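### 4.2 Does the simulated score carry over?
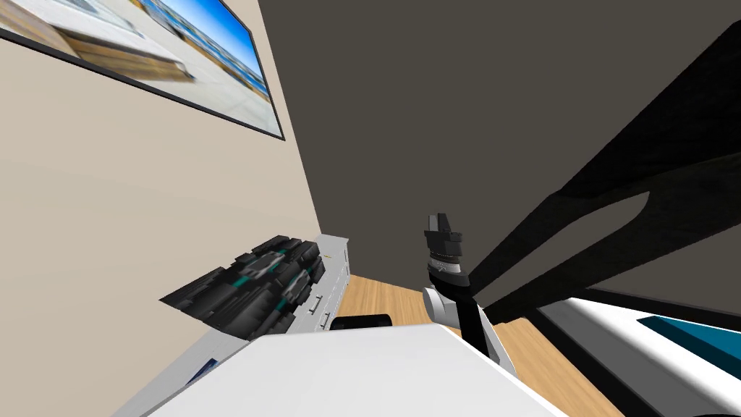 **Figure 3.** Simulated view of the arm with the gripper pointing upward, rendered with a steeply tilted camera.

Vandenberghe reports that its controller beats the Gedetti baseline in simulation, and our own runs agree as far as they go. We are less sure what the result is worth. Both controllers were run for 1,430 episodes in the Stovum room set, with the same arm and the same black gripper (Figure 3). The camera pose was changed between episodes, and some poses were as awkward as the one in the figure, where a white surface fills the bottom of the view and a large black curved structure passes behind the gripper.

The first 1,000 episodes were used for tuning and are left out of the scores. On the rest, the Vandenberghe controller came out ahead, but most of its lead came from 2 of the 20 camera poses. With those removed the ranking changed with the random seed, and we would not defend either order.

We also doubt that dark fingertips against a dark grey wall are as hard to find in a render as they are under real lamps. The renderer adds no sensor noise. The Ademach gripper model has no play in its joints either, so a small error in wrist angle costs almost nothing. Section 4.3 repeats the test with both added.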